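Lukside Courtside Scoreboard - Set-Up Guide
Section 7: Preparing a basketball game
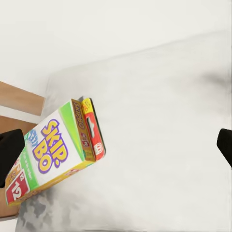 Before you start, the console must be charged and connected to the wall display, as explained in Section 4. Please do this section before the teams come out for warm-up. Changes to the rosters are still possible later, but they are slower.

1. Press MENU and choose New Game. The console asks for the level of play. For high school games select HS, and the quarters are set to eight minutes.

2. Enter the home team first, then the visitors. A team name can have up to 14 letters. Longer names are shortened on the wall display, but the full name stays in the printed box score.

3. Load the rosters. If you keep your teams in Tedis, choose Import and wait for the double beep. If not, type each jersey number and last name, and press OK after every player.

Note: The console memory holds 1,004 players. When it is full, delete the teams of last season under Menu - Storage.

4. Mark the five starters of each team with the star key. The game clock will not start with four or six starters marked.

5. Check the fouls setting. From the factory, the bonus light comes on by the rules of the level you selected in step 1. If your league plays by other rules, change it now under Fouls - Custom.

6. Test the horn one time. Hold HORN for one second. Volume is set to 70 from the factory, and this is enough for most school gyms.

Caution: Do not stand in front of the horn speaker during the test. Keep small children away from it.

7. Press READY. Both scores show 0 and the clock stops at the start of the first quarter.

If the wall display stays dark after step 7, check the distance. The radio link works up to 70 meters in an open hall - walls and metal bleachers make it shorter. The Drutaditz antenna (sold separately) can be mounted on the back of the display.

Correcting a score during the game
Press EDIT, then the jersey number, then the plus or minus key. The team score changes together with the points of the player. A correction is saved only after OK.

Text of this guide: El Khatib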